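17 mai 2025

Rentrée tard, les cheveux qui sentent encore la cire à bois, et pas envie de dormir, alors j'écris. Grosse journée de rangement avec Merle. Elle voulait commencer par les étagères du fond, moi par le tiroir des étiquettes (j'ai gagné, et j'ai regretté au bout de vingt minutes, il y avait là-dedans des rouleaux collés entre eux depuis au moins deux déménagements). On a tout vidé sur un vieux drap. Trois ciseaux ! Moi qui en rachète une paire chaque hiver.

À midi, Aroha est passée avec une quiche aux poireaux et des nouvelles de sa sœur, qui part s'installer à la campagne et cherche quelqu'un pour reprendre son chat. J'ai dit non. J'ai dit non deux fois, même, et je sens que je vais finir par dire oui. On a mangé debout, en parlant de tout sauf du rangement, et puis Lachlan a téléphoné pour savoir si on avait retrouvé sa perceuse. Non plus. Il a l'air de penser que c'est moi qui l'ai. Possible, remarque.

L'après-midi, on s'est attaquées aux petites choses, mes préférées et les pires. Les élastiques, les bouchons, les flacons qu'on garde parce qu'ils sont mignons. Merle jette tout, moi je garde tout, donc on discute chaque objet comme au tribunal. Elle a sauvé une boîte Caltberg toute cabossée, j'ai sauvé une lampe qui ne marche plus. Match nul.

Et puis la plante ! Je l'aime tellement, cette succulente, avec ses rosettes bien charnues et les longues tiges pointues qui partent dans tous les sens, on dirait qu'elle sort du lit. Le pot blanc lui va bien. Autour, les petits flacons blancs, et le plateau jaune qui leur sert de maison, posé de travers, comme d'habitude. Et le bois clair de la table me met de bonne humeur.

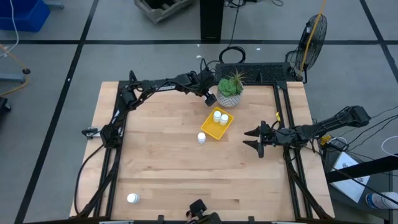 La plante, le plateau jaune et les flacons : deux dedans, un juste à côté, et un couché tout seul dans son coin.

Merle trouve que le plateau serait mieux dans la salle de bains. Je ne suis pas d'accord, le jaune et le vert ensemble, c'est joli, et puis il n'y a plus un centimètre de libre là-bas. On en reparlera.

Demain : descendre les cartons, racheter du ruban adhésif, rappeler Leonie pour le train. Et chercher cette perceuse, quand même.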